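How I Reset a Messy Bedroom Before Breakfast

My bedroom is the last room anybody sees, so for years it was the last room I cleaned. Then we moved into the Hemside place, where the bedroom door opens right off the hall, and suddenly every single visitor got a full view of my unmade bed on the way to the bathroom. I had to come up with something I could do fast, before coffee, with my eyes half open.

What I landed on takes me 31 minutes if the room has gone completely to pieces, and a lot less if I kept up with it during the week. (The first time took me over 40, but I stopped to read an old magazine I found under the bed, so that one is on me.) I've been doing it this way since December and I still like it, so I'm writing it down the way I do it.

What you need

A small wastebasket, a laundry basket, one damp cloth, one dry cloth, and a vacuum or broom. That's it! I keep a lint roller around too, mostly for the plush stuff.

Step 1: Open things up

Curtains first, then the window, even when it's cold out. Five minutes of air does more for a bedroom than any candle I've bought, and I've bought plenty. While that's going, pull the covers all the way down to the foot of the bed and leave them there. I know it looks worse. Let the mattress breathe while you do the next part.

Step 2: Trash before anything else

Bring the wastebasket to the mess. Mine used to live in the corner behind the door and I'd make a separate trip for every tissue, which is a silly way to spend a morning. Now I set it on the floor near the bed and work outward from there. Wrappers, receipts, tags you snipped off a shirt, the packaging from whatever you opened at midnight. Check under the pillows and down between the mattress and the headboard. Bedrooms collect snack packets in a way I can't fully explain.

Don't sort, don't read anything, don't decide whether a box might be useful someday. If you have to think about it for longer than a breath, put it on the bed and come back.
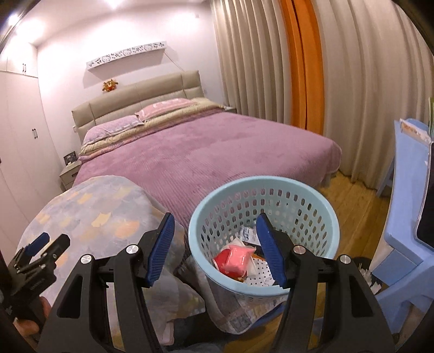
Wastebasket on the floor by the bed, with some wrappers and crumpled paper in it already.

I like a plastic basket with holes in the sides for this. It weighs nothing, you can rinse it in the shower, and you notice when it's filling up. I skip the liner. Plenty of people will disagree with me there, but a liner in a small basket always slides down and then I'm fishing it out with two fingers. Dry trash only, though! Anything sticky or food-ish goes straight to the kitchen.

Step 3: Clothes and blankets

Walk one lap around the room with the laundry basket. Dirty things go in. Clean things that missed the closet go on a chair. Any throw blanket that's spilling onto the floor gets picked up, shaken out (at the window if you can manage it) and folded. I fold throws in half the long way, in half again, and then roll them, because a roll stays put and a folded square gets knocked over by the next person who sits down.

Step 4: Make the bed properly

Now pull everything back up. Bottom sheet first, and tug the corners tight even if you're tempted not to. Then the comforter. I fold mine across the upper part of the bed under the pillows when it's warm, and spread it all the way out when it isn't.

A few words on ribbed or corduroy-style plush bedspreads, which I love and which will absolutely tattle on you. The lines show you when the cover is on crooked. Pick one line near the middle, run it straight down the bed, and smooth outward from it with flat hands. After that, go over it once in the same direction with a dry hand so the pile all lies one way. It makes a ridiculous difference.

Pillows go last. Mine never match and I've made my peace with it. Give each one a good punch on both short ends and stand it up or lay it flat, whichever you prefer. If one has lettering on it, turn the words right side up. I've gone whole days with mine upside down.

Step 5: Dust from the top

If you have a shelf over the bed, do that first, then the top of the headboard, then the bedside table. Go the other way and you'll be dusting twice. Padded headboards hold dust in the seams between the panels, so run the damp cloth down each seam and follow with the dry one. Lift picture frames and stuffed animals up instead of wiping around them. Shelves with a cutout edge are slower, and a soft dry paintbrush gets into the little shapes better than any cloth.

Step 6: Floor, then empty the basket

Vacuum or sweep from the far wall toward the door. On a wood floor I go with the planks, and I get down and do under the bed by hand every other time. Move the wastebasket out of the way, don't steer around it.

Then take the basket out and empty it right away. This is the step I used to skip, and by the end of the week I'd have a full basket and a fresh ring of wrappers around it. Bring it back, put it wherever you can reach it from bed, and close the window.

Go have breakfast. The chair of clean clothes can wait until after.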